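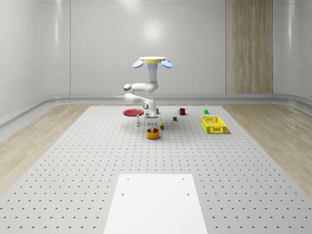 *Sim bench, arm folded over the bowl, crate off to the right. Start pose for the re-grasp runs.*

3/29/25

Right, notes before I forget the lot. Finally got the hanging-arm scene to behave itself, and I spent most of the day on the thing Nesrin has been nagging me about since January: does the pause-and-look step earn its keep, or are we just making the arm slower and feeling clever about it?

Quick recap for Gönül, who's been off on the Bolemau job. The old policy (Skallora, the one we all know and grumble at) plans a whole reach from a single look at the table and then commits. The new version stops short of the object, looks again, and is allowed to change its mind about the approach angle once. Only once! I tried letting it have as many goes as it liked and it dithered above the mug until the time limit ran out.

Task for today: pick the named object, drop it in the yellow crate. Same set of things on the table every time (bowl, plate, bottle, mug, the two little cubes and the rest of the clutter), positions shuffled at the start of each run. 200 runs for each policy, same shuffles for both so we're comparing like with like.

Failures, which is what I care about:

- Skallora, one look: 47
- With the second look: 13

I ran to the kettle and back when that came up, I'll be honest with myself here. Then I did the sensible thing and went through the failures by hand, and it's a bit less rosy.

Most of what the second look fixes is the bottle. It's narrow, it stands upright, and the old policy kept clipping it with one finger on the way down. Give the arm another peek from close up and it shifts over a touch and comes down straddling it nicely. Lovely. The dark grey cube in front of the mug got better too, for much the same reason, I think – from the first look the policy seems to muddle the cube's edge with the mug when they're close together.

What it doesn't fix is the plate. The red plate is flat, there's hardly any rim to get hold of, and looking at it twice doesn't make it any taller. Nearly all of the remaining failures are plate runs. The fingers go down, touch the table, close on nothing, and off it goes to the crate perfectly happy. So that's a grasp problem and no amount of looking is going to help. I've put a note in the Bilgin tracker to try sliding the plate to the table edge first, though the table is so big that the edge is a long way off and the arm may not get there. Gönül, you did something like this with trays, could you dig it out?

Bowl is fine with either policy, as long as it goes for the rim. When it tries to come down over the whole bowl it's hopeless, the fingers don't open that wide.

Things that went wrong on my side, so that someone else doesn't lose a morning to them:

I had the arm mounted the wrong way round about the vertical to begin with. Everything ran, no errors, and every single drop landed on the far side from the crate. I sat there blaming the policy for ages before I thought to look at the picture. Check the picture first!

2 of the shuffles put the green cube inside the crate at the start. I've thrown those out and rerun them with fresh positions for both policies. The numbers above are after the swap. The shuffle script now checks the crate is clear, and I've pushed that change.

The second look also depends on where the arm stops. I've got it stopping at a fixed height above the target, which suits the bottle and the cubes but gives a rotten view of the mug handle when the wrist is in the way. Nesrin reckons the stopping point should be picked by the policy as well. She's probably right, but I want the simple version written up before we go making it fancier. One change at a time, please.

Time cost: haven't measured it properly. It feels slower to watch, but I was watching at half speed and I don't trust my own sense of it. Must log the run lengths tomorrow, the logger was only saving pass or fail. Daft.

Still to do:

- [ ] rerun with run lengths saved
- [ ] split failures by object, both policies, and put the table in the shared folder
- [ ] plate slide test, no second look, just to see if it can be done at all
- [ ] try the Zamov lighting set, everything so far is under the same even light and that's surely flattering us
- [ ] ask Nesrin whether she wants the same shuffles kept for the real bench or new ones

Left the longer job running overnight on the second machine with the mug only. Please don't restart it, even if the fan sounds awful.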